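How to fix a small bronze on a wooden base so it does not turn?

Glória Guerreiro
Asked in Sculpture, Bases and Mounting

Good evening to all. I have modeled a figure of a woman carrying a water jar, and she was cast in bronze for me by the Cordeiro foundry. The height is 22 cm and she weighs 4000 grams, which is more than I expected, because the skirt came out thick. She stands on a very small surface, only the two feet and a part of the skirt that touches behind.

The foundry left one threaded hole under the left foot. I drilled the base (it is walnut, oiled with Altimel) and put one bolt from below. It is strong, but when somebody touches the jar the whole figure turns a little on the bolt. If I tighten more, I hear the wood complain and I am afraid to split it. My show is in November and visitors always touch.

Is it correct to use glue? I would like to be able to take her off later, for renewing the wax. I also ask myself if the base should be heavier, or if the width is enough. It is 3 cm wider than the skirt on every side.

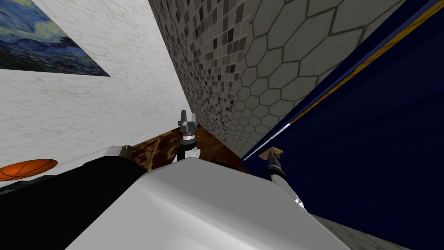
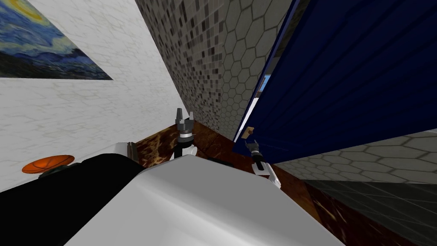
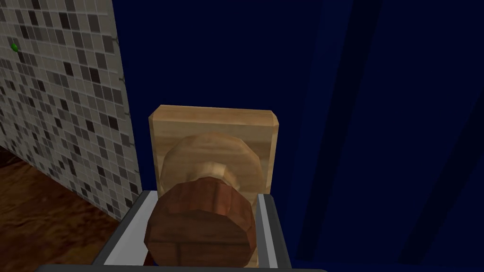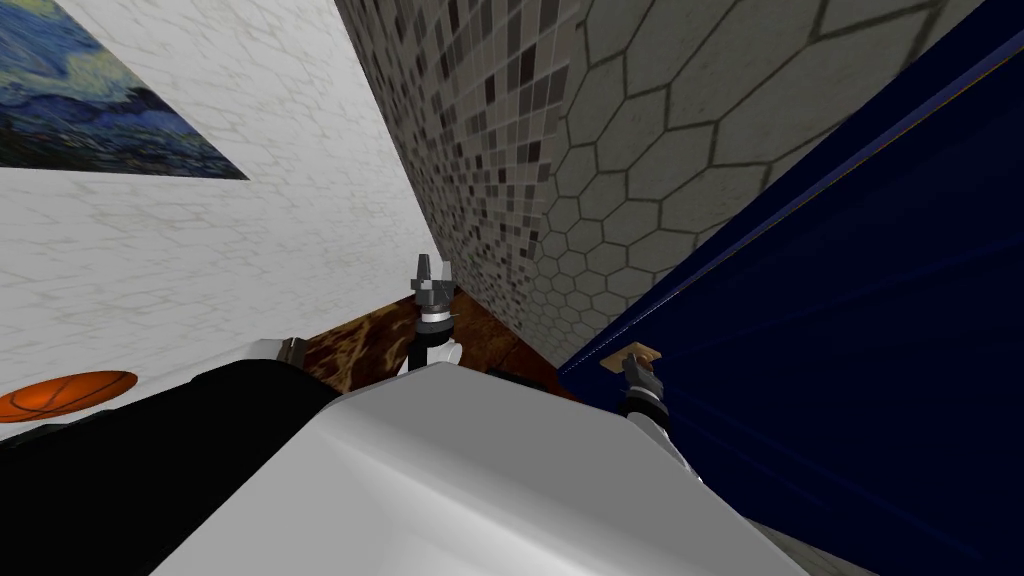
The bolt is M8 and the hole in the foot is not deep. I can make another hole myself if it is necessary, but I have never made a thread in bronze and I do not want to ruin the foot, where the toes are very thin.

Thank you for any advice, and please excuse my English.

Duarte Barreto

One bolt always turns, sooner or later. You need a second point, but it does not have to be a second bolt. Make a pin.

Choose the thick part of the skirt at the back, as far from the bolt as you can. Drill a blind hole there, 3 mm wide and 8 mm deep, slowly and with a drop of cutting oil. Put in a piece of brass or stainless rod and fix it in the bronze with two-part epoxy. Leave it standing out a little less than the depth of the hole you will make in the wood. This pin has no thread and it does not carry the weight. It only stops the turning. The figure will still come off when you remove the bolt.

To find the place in the wood, bolt the figure lightly, turn her to the position you want, and mark around the skirt with a soft pencil. Then put a small point of paint on the end of the pin and lower her again on the mark. Test on scrap wood first.

For the noise of the wood: put a wide washer under the head of the bolt, in a flat recess. I think yours has a small washer, or none. The width of the base sounds fine to me.

Amber Jansen

just epoxy the feet, mine has been like that for years and never moved

Chenxi Ren

I agree with Duarte, and I would not glue the feet. When the wood moves with the seasons, something must give, and later you cannot clean under the skirt. Also, epoxy does not hold well on an oiled surface.

One small thing to add. Cut a very thin piece of leather in the shape of the feet and put it between the bronze and the walnut. It gives friction, and the wax from the bronze does not mark the wood. I did this with a heron on one leg for the spring show at Mamon, and the leather alone stopped half of the turning. Make it a little smaller than the foot so it is not visible.

If you are nervous about the drilling, ask Cordeiro. A foundry can do it in a few minutes, but tell them that the patina is finished, so they protect it in the vise.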